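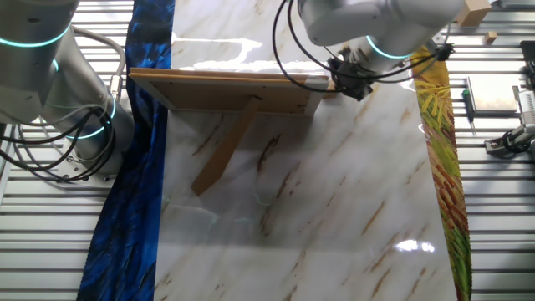
Good news from the Mirnach project: the two-arm policy now copes with tabletops it never saw in training! Lech Makowska's team trained on 900 demonstrations, then swapped surfaces between trials. Glossy marble patterns worried us most — all that glare, and the teal rings of the arms shimmering back at the camera — so a picture frame held by one corner, kickstand out, makes a lovely hard case. Results from 317 test runs go up on the Latembridge page in January, with the code.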